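Why Do Containers Have That Shape?
Everyday Materials, Part 14
By Ghassan Atallah

Open a kitchen cupboard and look at the containers inside. Some are round, some are square, and many are a mixture of the two. Somebody had to choose each shape before the container was made. This article explains how the choice affects what a container can hold, how easily it stands up and how hard it is to clean.

Parts of a container

Most open containers have the same main parts. The base is the flat part that sits on the table. The walls are the sides. The mouth is the opening at the top, and the rim is the edge that runs around the mouth.

The amount of space inside is called the capacity, and it is usually measured in millilitres or litres. One litre is 1000 millilitres. The space a container takes up on a shelf is always a little more than its capacity, as the walls have thickness too. A container with thick walls can look large and hold less than you expect.

Round or square?

A circle has no corners. A round container is easy to wipe out because a cloth or sponge can follow the wall all the way around. Round walls also spread a push evenly, so a thin round container is harder to dent than a thin square one.

Round containers have a drawback. If you push several of them together on a shelf, gaps are left between them. Square containers fit side by side with almost no gaps. Suppose you have a square box and a round tub of the same height, and the tub is exactly as wide as the box. The tub holds about 79 per cent of what the box holds. The missing part is the four corners.

Sharp inside corners trap crumbs and grease. They are also places where a material can crack, because forces gather there. For this reason many containers have a shape called a rounded square. The sides are nearly flat and the corners are curved. A rounded square fits on a shelf better than a circle and cleans more easily than a true square.

Why the sides slope

Many containers are wider at the mouth than at the base. This is called a taper. A taper does several jobs.

First, it helps with making. Containers are often shaped in or around a mould, and a sloping wall slides off the mould more easily than a straight one. Second, it allows some containers to nest, meaning that one sits inside another. The Kyriakidis family at Mileck Primary School keeps 22 tapered tubs in the craft room, nested in 2 stacks. Straight-sided tubs of that size would need most of the cupboard.

The taper also has a cost. A narrow base makes a container easier to tip over. The point where all the weight seems to act is called the centre of gravity. If the container leans so far that this point is no longer above the base, it falls. A low centre of gravity and a wide base both help to keep it upright.

What the rim does

The top edge is a weak place. Press gently on the side of a paper cup near the middle, then near the top, and compare how far it bends. A cup with a rolled rim bends less at the top than one with the rim cut off. The extra material acts as a stiffener.

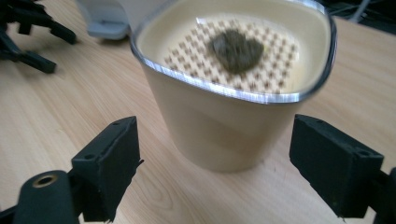 Rims are sometimes a different colour from the walls, or shinier. A shiny surface sends light back mostly in one direction, so you see bright highlights on it. A matte surface scatters light in many directions and looks dull and even — the colour seems much the same wherever you stand.

The bottom on the inside

The inside of the base is where small things end up. Some containers have a mat or liner there. A pattern with many small marks, such as a grid, makes it easier to judge the size of whatever is resting on it, provided you know how far apart the marks are. Scientists use printed grids in this way when they measure leaves, seeds and soil.

Try it: measure capacity

You will need a measuring jug, water, a ruler, a notebook and three clean, empty containers of different shapes. Work beside a sink.

Measure the height and the widest part of each container and write them down. Guess which will hold the most. Fill the jug to a marked line, pour the water into the first container, and repeat until the water reaches the rim. Add up the amounts. Do the same for the others.

When the class at Jirkinham tried this, a short, wide bowl held 43 millilitres more than a tall vase. Most of the students had picked the vase. People tend to judge by height — width is harder to see from the side.

Words to know

Capacity: the amount a container can hold.
Centre of gravity: the point where an object's weight seems to act.
Matte: not shiny.
Nest: to fit one inside another.
Taper: a gradual change in width from one end to the other.

Next in Everyday Materials: lids and seals.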